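Reading time: 2 min

Section 4. Your first batch of yogurt in the Minia

You're going to love this part! Set the base on a level counter, well away from the stove, and have your milk and starter ready before you plug in.

1. Wash the jar, lid and strainer in hot soapy water and let them air-dry.
2. Heat the milk to 180°F, stirring now and then so it doesn't catch.
3. Let it cool to 110°F. Check with a thermometer.
4. Stir 2 tablespoons of plain live yogurt into a cup of the warm milk, then pour it all into the jar.
5. Fit the lid, press START and leave it alone for eight hours. No peeking, no stirring!
6. Chill overnight.

CAUTION: Never put the base in water. Unplug it before wiping it down.

NOTE: A little clear liquid on top is whey. Stir it back in, or strain it off for a thicker, creamier bowl (so good with honey).

A red spoon, shown in the second photo:

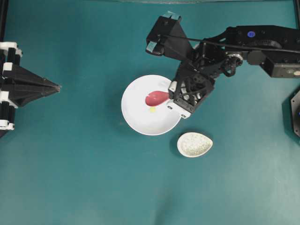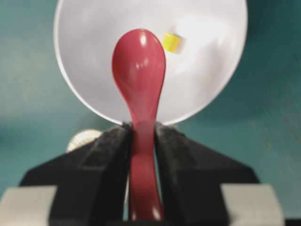

7. Save a few spoonfuls in a clean jar to start the next batch. Use them within a week, and go back to fresh store yogurt when the flavor turns too sharp.

Comments (2)

Konrad Lüthi
Ten hours gave me a much tangier batch, and I'm never going back. Does the Pendov strainer fit this jar?

Mervin Lévesque
It does, Konrad, but the rim is snug. Mine set beautifully with whole milk, 2% was runnier.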